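Tendanberg Residents Forum > Council & Law
Started by keir_purves, Friday

**keir_purves**
So council has a new social media policy, and clause 7 says anyone who "persistently undermines confidence" in a council service can be blocked from all its pages and have their emails sent to a single inbox. I've written to that inbox. I believe it's where hope goes for a lie down.

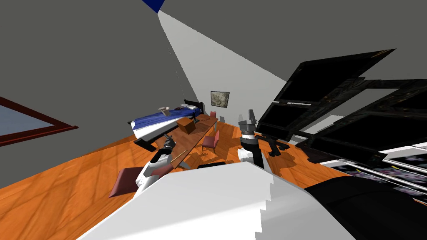 The same clause covers community group pages if the group takes council money, so the netball club is now on the hook for whatever your uncle types about the bins. Luminița Tudose has drafted a complaint to the ombudsman and wants signatures. 200 would be nice. We have 9.

**nahuel_s**
Signed, so 10. Has anyone seen legal advice on this? Blocking a ratepayer from the page where they post the road closures seems a bit rich.

**Hélder Marinho**
I'll be the unpopular one. Have you read the comments under the pool closure post? Some poor kid on the front desk has to moderate that. A public body is allowed to have house rules.

**keir_purves**
House rules, sure. "No swearing" is a house rule. "Undermines confidence" is a mood, and the bloke deciding whether I've undermined it is the bloke I'm complaining about. There's no appeal either, I checked the attachment twice.
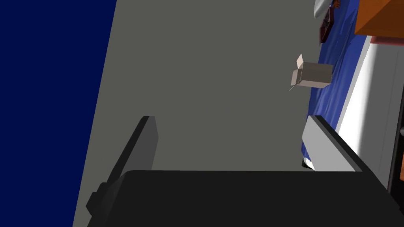 Nuno Seixas reckons the appeal bit was in the draft and fell out between the June and July meetings. He's got both versions and will scan them if his printer behaves.

**Hélder Marinho**
If there was an appeal step and they cut it, fine, I'll sign. Still think half of you should be blocked on merit.

**nahuel_s**
Put it on your election flyer mate.

**ratport_rose**
Does this apply to Ratport too or just the town side? Our page has been dead since the ferry thing.

**keir_purves**
All of it, Rose. Petition's on the counter at Cardoso's, next to the raffle tickets. Bring your own pen.

This site uses cookies to keep you logged in. By continuing to browse you agree to our cookie policy.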